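Forums > Furniture and Finishes > Wood Tables

Dull film on oiled tabletop after switching cleaners

Caltham_Bench

I have a solid wood dining table from Orura, finished by the seller with hardwax oil. The old cleaner ran out in March and I switched to a spray polish from the supermarket. There is now a gray film that shows when light hits it from the side. Wiping with water moves it around but does not remove it. The top has also lost its even sheen, with a bright patch in one spot and dull wood next to it.
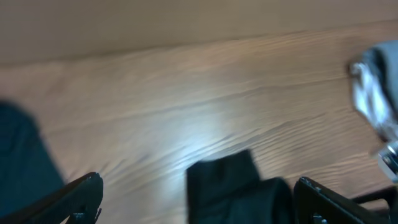 Glare on the top, steep angle.

I want to know if I need to sand, and what grit. I have 334 ml of the original oil left in the can. The room is heated and the table is used daily.

Last updated: Nov 4, 2019

Piątek

Do not sand yet. Most supermarket polishes contain silicone or wax, and either one will sit on top of hardwax oil as a film. Sanding pushes it into the grain. Strip the film first:

Wipe with odorless mineral spirits on a white cotton cloth, along the grain. Change the cloth face when it turns gray. Repeat until the cloth stays clean. Ventilate the room and lay used cloths flat outdoors to dry.

Let the top stand for 8 hours, then check it again from the side. If the sheen is even, stop there. If not, rub one thin coat of oil over the whole top with a white pad and buff off all excess within 26 minutes. Spot repairs on this type of finish usually show as a darker ring.

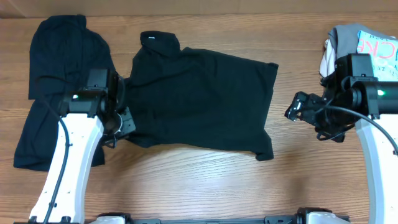

Fresh oil feels dry well before it has cured, and the two should not be confused. Keep water and heavy objects off until the cure time on the can has passed. The same goes for fabric. A black polo-style shirt spread out on the boards would be a problem at that stage, as the folds and the collar press unevenly and can leave marks or lint in the oil. Once cured, clothing does no harm.

Wulano

Just sand it with 60 and start over. Did mine that way and it came out fine, bit scratchy.

Piątek

60 is too coarse for a finished top. The scratches will show through any oil.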